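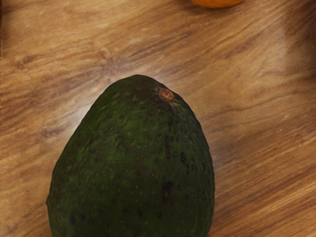

4. Reuse of the bottling hall at Cernier

4.1 Existing building

The bottling hall is the largest of the four structures on the Cernier site and the only one that had stood empty before the sale. It is a single-story brick shed with a sawtooth roof, built in two phases. The older part faces the street and has load-bearing walls with shallow piers. The later part, toward the canal, has a steel frame with brick infill and was put up quickly, with poor bonding at the junction between the two. Most of the cracking recorded in the condition survey follows this joint.

The hall has a floor area of 737 square meters. The owner's brief asked for 17 guest rooms, a breakfast room open to the public, and a laundry to serve the whole hotel. Under the local plan the street wall and the roof profile had to be kept. The canal side could be altered freely.

4.2 The inserted structure

The architects, Nerklow, placed the rooms in a two-story timber structure that stands inside the shed on its own foundations. It touches the old walls at only two points, both at the stair. A gap wide enough for a person to walk through was left along the street side, and this now works as the main corridor on the ground floor. Guests pass between the old brick on one hand and the new timber on the other. Daylight comes from the north-facing roof glazing, which was replaced with double-glazed units in the original pattern of bars.

An earlier scheme had used the brick walls to carry the new floor. It was dropped after trial pits in June showed that the footings under the older part were shallower than the drawings suggested. Underpinning would have taken most of the money set aside for the canal front. The separate structure cost more in timber but let the work on the walls and the work on the rooms go ahead at the same time.

Figure 3. Position of the inserted rooms in relation to the retained street wall, the junction of the two building phases and the new canal front.

4.3 The canal front

The infill on the canal side was taken down and replaced with a glazed wall set behind the steel columns. The breakfast room runs the full width of this front. Bricks from the demolished panels were cleaned by hand, and 3,000 of them were sound enough to use again, mainly in repairs to the street wall. The rest went under the terrace as fill.

Staff reported that the breakfast room overheats on summer mornings. External blinds were in the tender drawings but were left out to save money - a decision the owner has since asked the architects to look at again. The same omission was made at the Cárdenas tannery (Section 3), with the same result, although there the glazing faces southwest and the problem comes late in the afternoon.

4.4 Sound between rooms

Timber floors in hotels are often criticized for footfall noise. At Cernier the upper floors carry a layer of dry sand in cardboard honeycomb under the boards. Of the complaints logged by the front desk in the first year of use, 13 concerned noise. Most of these were traced to the laundry, which shares a wall with two of the ground-floor rooms. The laundry door was later fitted with seals and its hours were shortened. The Mekinley warehouse, discussed next, avoided this conflict by moving all service rooms to a separate building across the yard.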